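Section 3: Your First Stack

I like to start everybody on the three-cube tower from the Kaver block set. Give yourself a clear tabletop and a plain wall behind it – colors are so much easier to judge that way!

1. Lay the small black pad flat on the table.

2. Set the red cube on the pad, then yellow, then green.

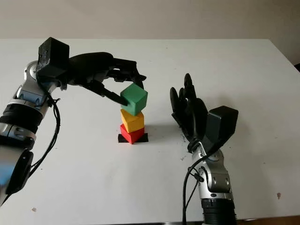 Fig. 3: Green cube going onto yellow, with red on the pad.

Note: A bit of twist between cubes is fine (mine are never perfectly square).

3. Let go of the top cube slowly and lift straight up.

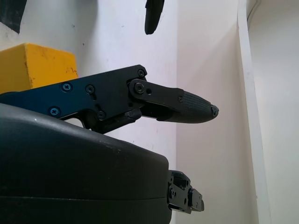

If the tower leans, take off the green one and try again. I allow 60 seconds a tower when I'm practicing.

Caution: Don't bump the table while you're stacking.

4. Take the cubes down from the top, one at a time.

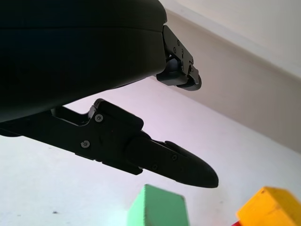
5. Put the cubes and pad back in the box.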